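Stavmont Tabletop Helper: Set-Up and Use
Section 4. Clearing a Table

4.1 Before you begin

Read this section through once before you hand the arm its first chore. Most owners skip it, run the arm on a table full of dinner things, and then read it with some interest afterward.

The Stavmont can clear a small table. It can't clear one fast. A grown person picks up nine loose things in less time than it takes the arm to decide which end of a spoon is the handle. If guests are due in ten minutes, do the job yourself and let the arm have the table after they leave.

You will need:
One table, standing firm
One open bin with a wide mouth
The things to be cleared
Something else to do

4.2 Laying out the table

1. Set the bin on the side of the table farthest from the arm's base. Leave the top open. The arm has no opinion about lids and will set things down on one quite happily.

2. Check that all four corners of the bin have table under them.

3. Spread the items out so that there is a hand's width between them. Yes, this means tidying the table so that the machine can tidy the table. We have heard the remark.

4. Decide what stays. Anything you don't mark as "keep" in the Items menu is treated as clutter, and that goes for houseplants.

5. Move cables away from the table legs and out of the path of your feet. The arm will not trip on them. You will.

CAUTION: Do not leave full cups within reach of the arm during your first week. The grip is gentle enough, but the elbow swings wide and doesn't look where it is going.

4.3 Teaching a pick-up

Start with one item. Brushes make good first items: they have a handle, they don't roll far, and they survive being dropped.

1. Press Learn. The base light turns blue.

2. Guide the gripper by hand until the pads close on the handle. Lift a few inches and wait for the tone.

3. Carry the item slowly over the bin and press Release.

4. Press Learn again to save. Repeat from a different starting spot at least three times, or the arm will believe that brushes live in one place only.

A mixed table is the usual next step once single items go well. Leave the small stuff for later, and give the arm one tool to hold at a time.

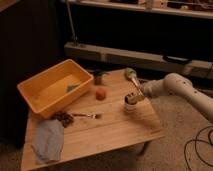
Figure 4-2. Mixed table with open bin. The gripper has the brush by its handle, next to the filled cup.

Note: A layout like the one in Figure 4-2 is a fair test and a hard one. The brush is the easy part. A folded cloth is soft and has no proper edges, a flat metal utensil gives the pads very little to hold, and a pile of small dark pieces is, to the arm, either one thing or far too many. Use the hand brush and dustpan for piles. We mean your hand.

4.4 What to expect

At our Gravstead test kitchen we logged 1,711 pick-ups on mixed tables. The arm got 1,523 of them into the bin. The rest went on the floor, back on the table, or, in 23 cases, into a cup.

Darius Strazds, who ran those tests and wrote much of this manual, asks us to mention that he cleared the same tables by hand every evening and nobody logged him.

Hard items (balls, blocks, thick handles): good.
Flat metal: fair. Raise one end on a folded napkin if you can stand to.
Cloth: it will pick it up. It will not fold it. Do not write to us about folding.
Loose crumbs, beans, soil: no.

4.5 If the arm stops

Light turns amber, arm holds still over the table: it has lost sight of the item. Move your head out of the way and press Resume.

Light turns amber, arm holds an item and will not let go: support the item with one hand, then press Release. Do not pull. The arm pulls back.

Arm returns to rest with the table half done: it has run out of things it knows. Teach the missing items as in 4.3, or finish the table.

Arm picks the same item out of the bin and puts it back on the table: the Zariņš gripper pads were probably fitted after the last calibration, and the arm has its pick and drop points swapped. Go to Section 6 and calibrate again.

CAUTION: Switch off at the base before you reach across the table for anything, including the last cookie.

4.6 After use

Wipe the gripper pads with a damp cloth. Park the arm, switch off at the base, and empty the bin. The Pasness model will have a bin-emptying routine in a later update. For now it's the black bag under the sink, same as always.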